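Section 4. Comparing Finger Sets in a Real Room

By now you have the arm bolted down, the controller talking to it, and the wrist camera giving you a steady picture. Well done! This part of the guide is the one most people have been looking forward to, and it does take an unhurried afternoon, so put the kettle on before you start. We are going to try the two finger sets that come in the Leltier box, the short ones and the long ones, and find out which of them suits the things you want picked up.

Before you begin

Have the hex key from the small parts bag, both finger sets, and the comparison sheet from the back of this guide. If you are running the Wirley controller, check that the version line on the start screen reads 209 or later. Earlier versions will move the gripper just fine, but they don't save the finger profile when you power down, and you will end up doing step 3 over again every time.

CAUTION: Always press the stop button and wait for the amber light before you put your hands near the fingers. The gripper can close on you during its start-up check, even at low force.

Fitting and setting up

1. With the amber light on, loosen the two screws on each finger and slide the old pair off toward you.

2. Slide the new pair on until you feel the click. The fingers are marked L and R on the inside of the base, and they really will go on the wrong way around if you push hard enough, so please look twice.

3. On the controller, open Tools, then Fingers, and choose the matching profile. Run Zero Width and let the fingers close gently until they touch.

4. Set the grip force to 50 for the first round. You can go up later, but don't go past 100 with the long fingers, which flex near the tips.

Note: If the live picture shows one finger much higher than the other, the camera bracket has slipped. Go back to Section 3 and level it before you record anything.

Running the basket trial

We like a laundry basket for this trial, as it has a rim, a handle and thin walls all in one object, and it won't break if it gets dropped (ours has been dropped plenty). Set it on the floor within easy reach of the arm, with no laundry in it for the first round.

5. Bring the gripper over the basket with the fingers parallel and pointing forward and a little down. Keep a gap between them so you can see part of the basket through it.

6. Pause and look at the live picture. Strong daylight coming off the floor can wash part of it out, so try the same approach with the blinds open and again with them closed.

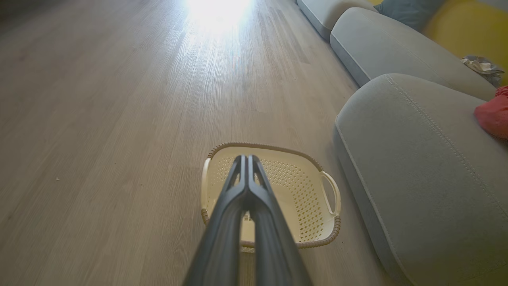 Anselmo Quispe writes that he would do the handle before the rim, every time. On his Kitisberg arm the short fingers managed the rim well enough but kept bumping the handle, and he wishes he had known that before filling in half the sheet. It's a fair point, and you are welcome to swap steps 7 and 8 if you'd like the harder test out of the way first.

7. Lower until one finger is inside the wall and the other outside, close, and lift by a hand's width. Hold, lower, release, and mark the result on the sheet.

8. Repeat at the handle, turning the wrist so one finger can pass through the opening.

9. Change to the other finger set and go through steps 1 to 8 again without moving the basket.

CAUTION: Do not drag the basket sideways with the fingers closed. The wrist joint isn't built for it, and the controller will stop with a side load warning.

When you have both columns filled in, save the run under Files, then Compare, and leave whichever finger set you prefer on the arm for Section 5.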